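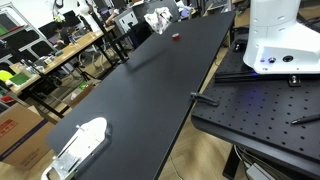

Cloth cell, arm drops short of pick height and drifts sideways
Status: Open (was Resolved, reopened Tuesday)
Priority: Normal
Component: Mounting / calibration
Site: Maltstead

Original report

Picks on the cloth task have been landing off to one side since the cell was moved away from the window wall. The error isn't constant. First thing in the morning the fingers come down where they should. By mid-afternoon they are 5 mm out, always towards the breadboard, and a bit high. The red cylinder suffers less than the cloth, presumably since a cloth offers only a thin fold to grab and the cylinder is a firm shape.

Steps to reproduce: home the arm, run the pick routine on the cloth at the far end of the long table, leave it cycling, come back after lunch.

Expected: same spot all day.
Actual: see above.

Comment 1

Sultmont support replied within the hour, to be fair to them. Their answer was to rerun the hand-eye calibration and install the new controller build. I have rerun that calibration so often that I could do it asleep, and every time it comes back with a lovely small residual and every time the picks are out again by three o'clock. A calibration that has to be repeated daily is telling you about something else.

I did install the build, so that they can't say I didn't. Same behaviour. Release notes mention "improved stability", no detail given.

Comment 2

Marked as resolved by the Mikness integration desk with the note "fixed by update". It wasn't. Reopening.

For whoever closes it next: please run the afternoon cycle before you touch the status field. A good pick at 09:15 proves nothing here.

Comment 3

What I've ruled out so far, with how sure I am of each.

Payload setting. Correct for the gripper as fitted. Sure.

Worn fingers. Swapped the pads for new ones, no change. Sure.

Joint warm-up. This is the popular theory and I don't much like it. I ran the arm through its warm-up for 59 minutes with nothing to pick, then picked, and the first ten or so landed fine. If heat in the joints was the whole story they should have been out already. Fairly sure.

Base bolts. Torqued to the figure on the sheet, paint-marked, marks haven't moved. Sure.

Camera mount. Checked by hand only. Not very sure.

That leaves the furniture, which I said at the start and was told was unlikely.

Comment 4

Some background for the Karamanlidis people, who've been copied in and haven't seen the cell. The arm stands on the breadboard table. The thing it picks from is the long black table, which is a separate piece on its own legs. There is open floor between the two. So the arm's idea of where the cloth is depends on two bits of furniture staying put relative to each other, and all the calibration does is record where they happened to be when you pressed the button.

There's a clamp on the edge of the long table on the breadboard side. I've seen it described in the handover notes as "locating the table". Locating it against what, I'd like to know. A clamp gripping one tabletop locates that clamp. If there was supposed to be a bar across the gap, it isn't on the drawing I was sent and it isn't in the spares box.

Comment 5

Question from Karamanlidis: could the pick surface be sagging under load?

Under a cloth? No.

Second question from the same: could someone be leaning on it? That one I take more seriously. People work close by and the long table is a handy height. I've put tape marks on the floor at the legs and we'll see.
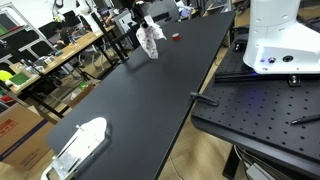
Reading time: 5 min

Comment 6

Lift test. The gripper had hold of the cloth and carried it clear of the table, with the red cylinder left standing a little way off as a height reference. I'd rather judge against an object than against a number on the pendant, because the pendant will tell you it's at the commanded height whatever the table underneath is doing.

Results over the day: 11 lifts in the morning, all on target. After lunch, 2 misses before I'd even sat down again, both to the breadboard side.

Then I looked at the tape marks. The near legs of the long table were off theirs by almost the same amount as the picks. Make of that what you like. I know what I make of it.

Comment 7

Mikness say a table moving sideways wouldn't explain the height error. Fair point and I don't have a full answer. My guess is that one foot is sitting on a slight ridge in the floor and the top tips as it slides. I put a level across the far end and the bubble was not where it was in December, going by the commissioning sheet, but I didn't do the commissioning and I don't know whose level it was or whether they'd checked it.

So: sideways drift explained to my satisfaction, height drift not yet.

Comment 8

Temporary measures in place:

Rubber feet on the long table.
Thin cable across the gap to be rerouted, as it's a trip hazard as well as something to snag a foot on and shove the table with. Not done yet.
Touch-off against the table surface before each batch, three points. Adds a little time. If the three points disagree with the stored plane, stop and shout, don't just recalibrate over it.
Pens and so on to come off the breadboard. Nothing to do with the fault, but I'm tired of picking them up.

Comment 9

Sultmont have asked if they can close their side as "environmental". They can close what they like on their side. I would still like an explanation of why the controller accepts a work plane that has shifted by that much without so much as a warning, and whether the limit is adjustable or fixed. Asked twice now.

Comment 10

With the rubber feet on, one full afternoon was clean and the next had a single high pick, no sideways error. Better. I'm not calling it fixed on two afternoons.

Still to do: rigid tie between the two tables, drawing wanted from Mikness with actual hole positions on the breadboard, and a proper check of the camera mount with a dial gauge. Leaving this open until the tie is on and it's had a week of afternoons.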